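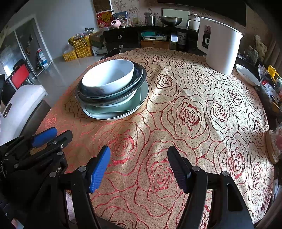
Home Papers Authors Archive
Search this site... Go

4.2 Pad comparison

We compared two finger pads, the Ilmont and the Farkas, on the same hand-held gripper. Trí Mạc ran 124 trials with tableware, a category we had called "easy" in the proposal and have since stopped calling anything. Bowls were the main offenders.

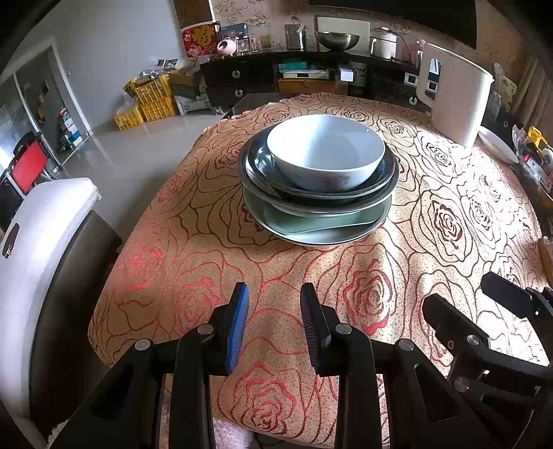

Nested rims leave little room for a finger, and both pads tended to take hold of two dishes when asked for one. The Ilmont pad did this in 23 trials. The Farkas pad did it less often – it preferred to take hold of none. Single bowls were kinder to both, provided the operator approached slowly and did not hurry the close.

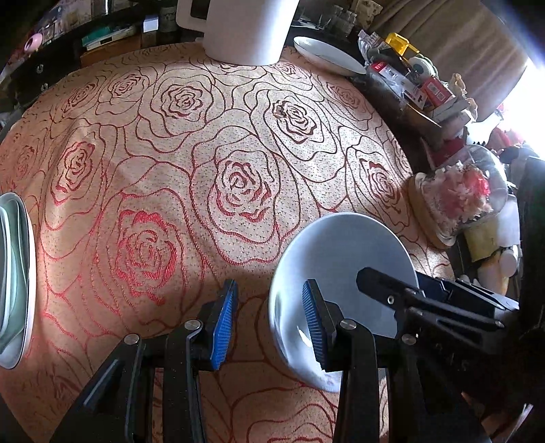
Figure 3. Gripper fingers on either side of a tilted shallow bowl.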